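Section 3: Setting up your team page and getting your roster in

Okay, you've got your coach login and you've changed the password (you did change it, right?). Now we get to the part everybody rushes on a Sunday night before the first practice. I coach the under-12 girls at Nadlow and I've set up a team page in Kandex every season since we switched over, so I'm writing this the way I'd tell it to you across a folding table at registration.

Before you start, have these handy:

Your team code (it's in the welcome email, and it starts with NAD)
The roster sheet the registrar sent you
Your practice slot and field number

3.1 Create the team page

1. Log in and click My Teams at the top left.
2. Click Add Team. Type in your team code exactly as it appears in the email, capitals and all.
3. Pick your age group from the drop-down. Go by the birth year on your roster sheet. Last season I went by school grade and ended up on the wrong schedule for a week!
4. Choose Spring as the season. The season menu defaults to Fall for some reason, so look twice.
5. Click Save, and wait for the green bar before you leave the page.

Note: If you coach two teams, make two pages. Please don't put both teams on one page and sort it out with jersey numbers. I've seen it tried.

3.2 Add your players

1. Open your team page and click Roster, then Import.
2. Choose the roster sheet from wherever you saved it. Don't rename the columns, even if "Guardian 1 Cell" bugs you as much as it bugs me.
3. Check the preview. Players with a yellow flag are missing something, nearly always a medical form.
4. Click Confirm. Families get an invitation by email a few minutes later.
5. Anybody still flagged goes on your own list to chase. They can't practice until the flag clears, and that includes "just kicking the ball around on the side."

Caution: Clicking Import a second time doesn't update your roster, it adds everyone again. To fix one kid's details, click the name and edit it there. If you do end up with doubles, stop and email Joanne Rudd, our registrar, before you delete anything – deleting a player also deletes their signed forms.

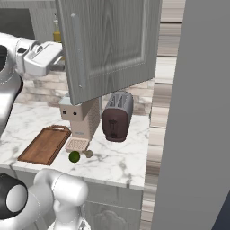

Can I add a player who isn't on the registrar's sheet?

Only the registrar can do that. Have the family register first, and the player will show up on your page once Joanne has approved them.

3.3 Put in your practices

1. Click Calendar, then New Event, then Practice.
2. Enter your start time and the field. Zerilholm Park has 3 fields and they're listed separately, so pick the one you were given and leave the plain "Zerilholm" entry alone.
3. Tick Repeat Weekly and set the end date to the last week of the season.
4. Turn on reminders. I use the evening-before setting, and it's cut my "is there practice tomorrow?" texts down to almost none.

Note: Games get loaded by the league, so don't type those in yourself. The spring games go live on Tuesday, April 1, 2025, and they'll drop into your calendar on their own. If you see a game at Kassab Middle School, park in the 390 lot by the gym and walk around (the gate on the field side stays locked on weekends).

3.4 Check what your families see

1. Click the little eye at the top right to switch to Family View.
2. Make sure your name, your phone number and the practice field all show up.
3. Send one short hello message through the page. Something like "Hi all, Coach here, first practice is on the calendar, bring water and shin guards" is plenty.
4. Give it a couple of days, then look under Messages for anyone marked Unread. Those are the families to call.

Caution: Messages sent to All Club go to all 106 families, and there's no unsend. Check that the To line has your team's name in it before you hit the button. (Yes, I once asked the entire club who had my blue cooler.)

Your page is ready once the roster flags are cleared and the practices are showing. Uniform sizes are in Section 4, and you'll need them in before the order closes.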